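Workshop notebook, wig and hairpiece conservation
Entry of 27th January

Work continued on the Nowicki collection of stage wigs. The condition survey now stands at 1,331 catalog cards, of which the final drawer has been checked against the old accession book. Two cards carry the same number and have been set aside until the original receipt can be found.

Foundation lace. The nets on the four pieces from the Prullico theater were examined under the bench magnifier. Two show broken meshes at the temples, where spirit gum was left in place after use. The gum is brittle and comes away in flakes with a wooden pick. Solvent was tried on a loose thread only – the dye in the thread bled slightly, so no solvent will be used on the nets themselves until a second test has been made with the weaker mixture.

Washing. The Sonero detergent was made up at half the strength given in the previous entry. Test locks of human hair rinsed clean with no change in color. The yak hair lock felt rough when dry and had lost some of its curl. Colleagues are asked not to use this bath on any yak or mohair piece for the present.

Storage. The cabinet was read at opening and at closing. Humidity was steady during the day but had climbed overnight, and the silica gel in the lower tray has been changed. The Odine boxes are a good fit for short wigs. For anything with a raised front they are too shallow, and the lid presses on the hair. A deeper box has been requested.

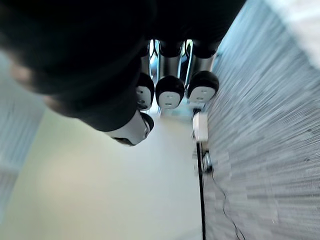
Padding remains to be settled. Polyester wadding under a washed cotton cover holds its shape well, although the seam must sit at the nape and not at the crown, where it marks the net. Old tissue should be thrown out and not reused – several sheets were found to have yellowed, and one had left a faint line on a silk ribbon.

Thread order: size 27 on the supplier's list, brown and black. The gray held in stock is too shiny for repairs at the parting.

To do: second solvent test, trace the receipt for the duplicate cards, cut covers for the remaining pads, check the reading on the cabinet dial against the one in the corridor.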